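Do We Need Another Toy Subscription?

9/10/18

Parents in Villton have been getting flyers from Tesus, a service that mails out a box of toys every month and takes the old ones back. The flyer says children "learn more with fresh toys." I asked the company where that comes from and was sent a link to the same flyer.

Emanuel Ardeleanu tried it for 2 months. His daughter liked the first box. The second came late, with a puzzle short a piece, and he was billed for the piece. He has since been quoted $276 for a full year.

Toy bricks, red and yellow.
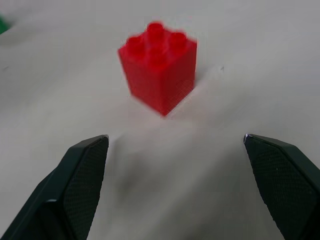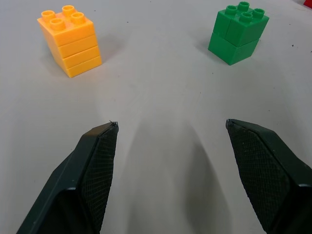 The company also claims around 1000 families in the Stuvham area have joined. Maybe so. Trí Kiều, who runs the toy shelf at the Stuvham library, hasn't met one. Her shelf costs nothing, and you can keep a toy for three weeks, longer if there's no waiting list.

I'm not against paying for convenience. I would like to see the cleaning policy in writing first, and a cancel button that doesn't lead to a phone number. If you've signed up and are happy with it, write in and we'll print your letter in the next issue.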